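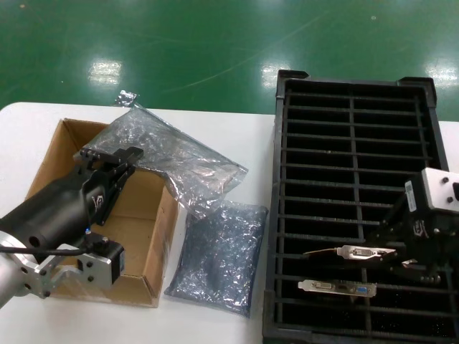

Import of the old dive logs, February

Picked this up again after Marloes sent her export. Her file has 58 dives, all from the old Karnero program. First try brought in 40 of them and stopped with no message. Dive 41 has a blank entry time. Filled it in by hand as 9:15 from her paper log and the rest came through.

Depths are fine. Temperatures were read as Fahrenheit when the file has Celsius, so every dive at Gurbridge showed up as near freezing. Changed the unit setting in the import window and ran it again.

Tineke asked if duplicates get merged. They don't. Dives with the same start time and a different computer name are kept as two entries. Left it that way for now, Polyxeni wants both profiles when two people share a log.

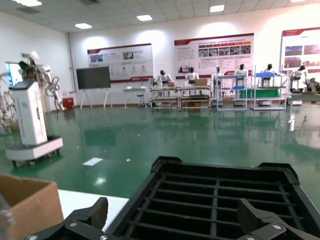 Tags are the next problem. The old program let you put anything in the tag field, and Marloes has 21 spellings for what should be a handful of sites. I want one fixed slot per site, like the cells in the black crate, and a tag either goes in a slot or gets listed as unmatched. Hanneke has a site list from the club we can start from.

Smart filter on "site is empty" works. "Site contains" ignores accents, good. Combining it with a date range gives up to 71 results and then the list needs a manual refresh. Wrote that up for Marijke.

To do: gas mixes, buddy names, check the surface intervals on repeat dives.
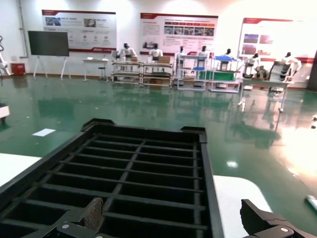

Black tray, divided into slots.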